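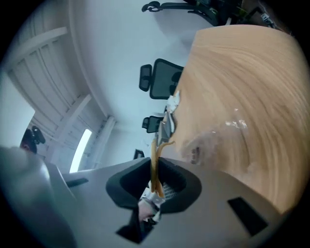

Mesa de madera de la sala Lindholm, lado de la pared.

Utilizamos cookies propias y de terceros para mejorar la navegación. Aceptar | Configurar

Centro Documental Korkareo. Servicio de Atención a Usuarios
Incidencia: reservas duplicadas y avisos no enviados en el módulo de salas
Aplicación afectada: Bultov, gestor de reservas
Proveedor de mantenimiento: Fekside
Prioridad: media, elevada a alta en septiembre
Responsable del seguimiento: Dymphna Mac Giolla
Estado: cerrada, con una actuación pendiente

Descripción inicial

La unidad de Préstamo y Consulta comunica que la sala Lindholm figura asignada a dos personas usuarias distintas en la misma franja horaria, de 9:30 a 11:30. Ambas presentan en el mostrador un justificante válido emitido por la aplicación, con localizadores diferentes. El personal resuelve la coincidencia trasladando a una de ellas a otra sala. En la misma comunicación se indica que varias personas no han recibido el aviso de confirmación, aunque su reserva consta en el calendario.

Se solicita que se determine el origen de la duplicidad y que se garantice la emisión de los avisos.

Primera respuesta de Fekside

Se ha revisado la configuración general del módulo. El bloqueo de franjas ocupadas se encuentra activado en las 11 salas del centro. No se reproduce el error en el entorno de pruebas. Se ruega a la unidad que facilite los dos localizadores, la hora en que se tramitó cada solicitud y el canal utilizado (portal web o mostrador).

Respuesta de la unidad

Se adjuntan los localizadores. La primera solicitud se tramitó desde el portal web y la segunda desde el mostrador, con cuatro minutos de diferencia. Consultado el historial, se han localizado otros tres casos en los que coincide la misma circunstancia: una reserva de portal seguida de otra de mostrador. No consta ningún caso en el que ambas procedan del mismo canal.

Se hace notar, además, que las tres salas afectadas fueron dadas de alta de nuevo tras la última reorganización de la planta primera. Las demás conservan su ficha original.

Segunda respuesta de Fekside

La información aportada ha permitido acotar el problema. Las salas que se dieron de alta de nuevo disponen de dos identificadores internos, el anterior y el actual. El portal web consulta la disponibilidad con el identificador actual. El perfil de mostrador conserva en memoria el identificador anterior y no detecta, en consecuencia, la reserva existente.

Se recomienda, con carácter provisional:

1. Cerrar la sesión en todos los puestos de mostrador y volver a iniciarla.
2. Vaciar los datos almacenados de la aplicación en cada puesto.
3. Comprobar que la sala Lindholm aparece una sola vez en el desplegable de recursos.
4. Suspender la tramitación desde mostrador para las tres salas afectadas hasta nueva indicación.

Anotación interna de D. Mac Giolla

Realizados los pasos 1 a 3 en los puestos de planta baja y planta primera. En uno de los puestos la sala continuaba apareciendo dos veces, con idéntico nombre y distinta capacidad. Se ha reiniciado el equipo y la entrada antigua ha desaparecido. El paso 4 se ha comunicado al turno de tarde por escrito.

En cuanto a los avisos no enviados, se ha extraído el registro del servicio de mensajería. Las solicitudes fallidas devuelven un código 400, con el texto «campo de recurso no válido». El fallo se produce también en salas sin duplicidad cuando la reserva incluye una observación de la persona usuaria. Se remite el registro completo al proveedor y se pide que se trate como causa independiente.

Tercera respuesta de Fekside

Se confirma que se trata de dos errores distintos. El segundo tiene su origen en el campo de observaciones. El portal admite textos de cualquier longitud, mientras que la plantilla del aviso está limitada a 50 caracteres. Superado ese límite, el servicio rechaza el envío y no genera alerta alguna en el panel de administración.

Se ha preparado una corrección que recorta la observación en el aviso y mantiene el texto íntegro en la ficha de la reserva. La fusión de identificadores se ejecutará a las 20:00, fuera del horario de atención al público. Durante la intervención el portal mostrará un mensaje de mantenimiento.

Verificación posterior

Ejecutada la intervención, se han efectuado las siguientes comprobaciones:

Reserva de portal y posterior intento desde mostrador en la sala Lindholm, misma franja: rechazada la segunda, con mensaje correcto.
Reserva de mostrador y posterior intento desde portal: rechazada la segunda.
Reserva con observación extensa: aviso recibido, texto recortado.
Anulación de una reserva anterior a la fusión: correcta, si bien el justificante de anulación muestra todavía el nombre antiguo de la planta.

La última cuestión no impide el uso del servicio. Se ha abierto una actuación separada para actualizar la plantilla.

Periodo de observación

Se establece un periodo de siete días durante el cual la unidad conservará copia de los justificantes emitidos en mostrador. Cualquier coincidencia deberá comunicarse por este mismo canal, indicando el localizador completo. No se admitirán comunicaciones telefónicas para este asunto.

Cierre

Transcurrido el periodo de observación sin nuevas coincidencias, se levanta la suspensión de la tramitación desde mostrador y se cierra la incidencia. Queda pendiente la plantilla de anulación, asignada a Fekside. Las personas afectadas por la falta de aviso pueden solicitar un duplicado del justificante en el mostrador de Préstamo y Consulta.

D. Mac Giolla
Servicio de Atención a Usuarios

Compartir (7) | Comentarios (0)

© Centro Documental Korkareo | Contacto | Aviso legal | Volver arriba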